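**Rukley, Feb 21, 2025**

# Rukley household costs survey finds 115 families cutting back on heating and hot water

The Rebelo Trust has published the results of its first survey of low-income households in Rukley and the neighbouring parish of Surkton. The survey looked at rent, fuel, food and travel costs over the winter, and at how families manage when the money runs out before the end of the month.

A total of 928 households returned the questionnaire. Of these, 115 said they had gone without heating or hot water on at least one day a week since the start of the winter. A further 86 said they had kept the heating on but had missed or delayed another payment, most often the water bill or council tax.

The survey was carried out door to door and by post. Forms were available in English, Portuguese and Polish, and people who preferred to answer by telephone could do so. The findings are not a measure of poverty across the whole of the two areas, and the Trust asks that they are not quoted as such. They show what was reported by the households that replied.

"National figures tell us which way things are moving, but they are no help when we have to decide which streets need an advice worker," said Judite Ramalho, director of the Rebelo Trust. "We wanted to know what people in Rukley and Surkton are paying, what they are leaving unpaid, and who they ask first when they are stuck."

## Prepayment meters and older housing

Households on prepayment meters were more likely than others to report going without. Many said they put a fixed amount on the meter each week and stopped using the heating when it was gone. Several wrote that the standing charge had built up over the summer and used up their first autumn top-up.

The problem was most common in the older terraces near Rukley station, where many homes are let privately and have solid walls. In Surkton, where more people own their homes, the main worry was the cost of heating oil. Suppliers there set a minimum delivery, and families described sharing an order with neighbours or waiting until they could pay for a full one.

Respondents were also asked what they had changed in their daily routines. Heating one room was the most common answer, followed by cooking fewer hot meals. Others mentioned shorter showers, washing small items by hand at the basin, and drying clothes indoors without heat. Tenants who dried clothes indoors often reported damp as well, and some had been told by their landlord to open the windows.
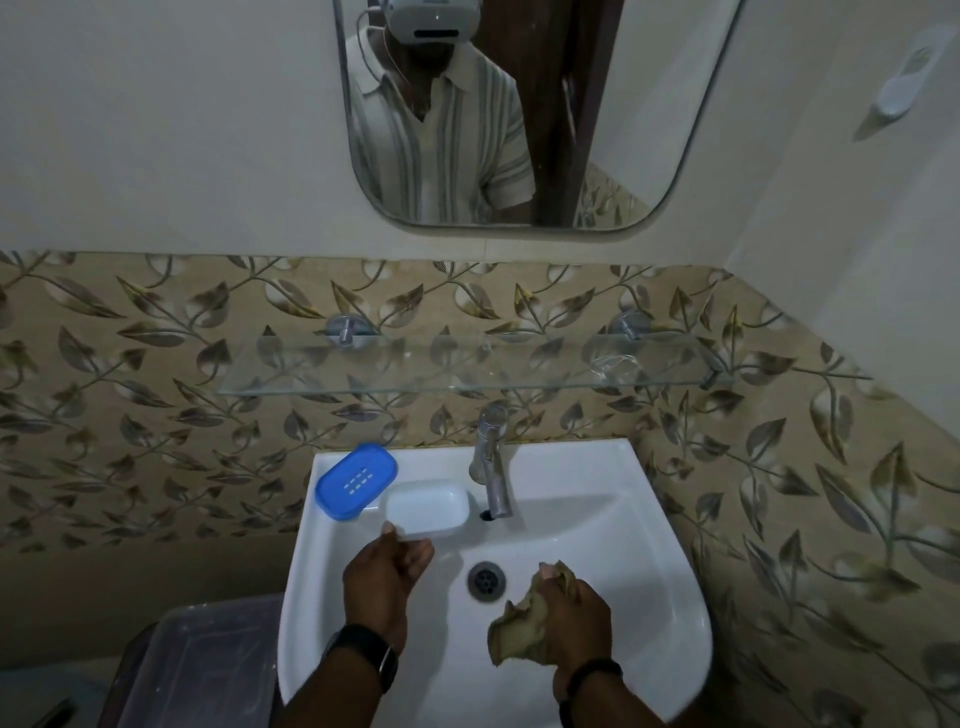
*Hand washing was among the changes to daily routine mentioned by respondents.*

Food costs came second in the list of concerns. Parents of school-age children said the holidays were the hardest weeks. A number of them were working, mainly in care, cleaning and warehouse jobs, and said their hours changed too often for them to plan ahead. When a week's pay went up, their benefits fell the following month, by which time the extra hours had stopped.

Travel was raised far more often in Surkton than in Rukley. The last weekday bus leaves Rukley before most evening shifts end, and those without a car rely on lifts or taxis. Two respondents had turned down work for this reason.

## Few people asking for advice

One of the clearest results concerns advice. Most of the households that had missed a payment had not spoken to an adviser. Some did not know that free advice was available. Others thought it was only for people who were out of work, or had tried to book an appointment and given up.

When asked who they would go to first, people named relatives, then friends, then their child's school. The council and the fuel companies came well down the list.

"A school office is a sensible place to ask, but it isn't set up to deal with fuel debt," Judite Ramalho said. "If that is where parents are going, then we should have somebody there on the right mornings. We can do that quite quickly."

## What happens next

The Trust will begin a winter costs project in March. It will be run from the Rellar Centre on Station Road and will have three parts:

- a weekly drop-in session on fuel, water and rent arrears, with no appointment needed
- a home visit service for Surkton residents who cannot easily travel to Rukley
- a small grants fund, paying up to £100 per household towards meter top-ups, heating oil or the repair of a boiler or water heater

Grants will be paid directly to the supplier or repairer where possible. Applicants will need to show proof of address and one recent bill or meter statement. A decision will normally be made within five working days, and a household can apply once in any six-month period. People who have already had help from another fund may still apply.

Advice sessions will also be held at two primary schools in Rukley. Dates are being agreed with the head teachers and will be posted on the Trust's noticeboards and in the school newsletters.

The Trust has sent the findings to the district council and to the bus operator, and has asked both for a meeting. It is asking the council to write to all private landlords in the station area about damp and insulation, and the operator to look at a later weekday service to Surkton — even a trial on two evenings would help shift workers.

The survey will be repeated next winter using the same questions, so that the two sets of answers can be compared. Households that gave their contact details will be sent a form automatically. No names or addresses will be passed to the council, landlords or suppliers.

Printed copies of the full report can be collected free of charge from the Rellar Centre and from Surkton parish office. A large-print version is available on request.

**ENDS**

**Notes to editors**

1. The Rebelo Trust is an independent charity working in Rukley and Surkton. It gives advice on money, housing and benefits.
2. All figures are based on answers given by respondents. They have not been weighted.
3. Judite Ramalho is available for interview. Requests should be made through the Trust's office at the Rellar Centre.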